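Night guard and bonded retainer – can the guard be made over the wire?

Ewan Tamihana
Posted November 2023

I have a bonded wire behind my lower front teeth, fitted after braces. My dentist now says I grind and wants me in a night guard. She mentioned an upper guard first, then a lower one, and I left without a clear answer on which. The quote was $918 for a hard acrylic guard from the Trerkton lab. Can a lower guard be made over a bonded wire, and does the wire need to come off first? I also have two crowns on the upper left, if that matters.

Raelene Maihi

The wire does not need to come off. A hard guard normally covers the biting edges and part of the outer and inner surfaces of the teeth. On the inner side of the lower front teeth, the lab blocks out the wire on the model with wax or stone before forming the guard, so the acrylic ends above it or passes over it with clearance. If this step is skipped, the guard can lock under the wire and pull at the bonding each time it is removed.

An upper guard avoids the problem. The lower wire is left alone and the lower teeth bite against a flat surface. Crowns on the upper left are not a reason to refuse an upper guard, but the dentist should confirm they are well cemented before taking the impression or scan.

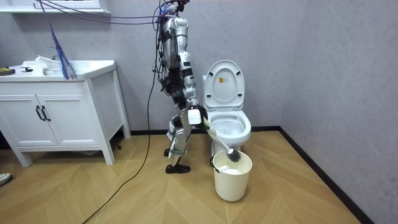
Points to settle before paying:

Ask whether the fee includes the fitting visit and at least one adjustment. A hard guard nearly always needs some grinding in before the contacts are even on both sides.

Ask what happens if the wire debonds later. A guard made to the current tooth position may not seat if the lower teeth shift – even slight movement is enough.

Tell the lab about the wire in writing. A scan shows it, but the prescription should also say "block out lingual retainer."

Declan Prendergast

Mine is an upper, I have the same wire. Took 9 nights to get used to it. Rinse it in cool water, hot water warped my old one.

Angus Paewai

Don't get the boil-and-bite type from the drugstore with a wire. Soft material gets into the gaps and grabs it. Mine came loose at one end and I had to go in to have it rebonded. Get the upper.

Filed under: Oral Health > Night Guards & Retainers

Contact | © Tendano Community Help | Back to top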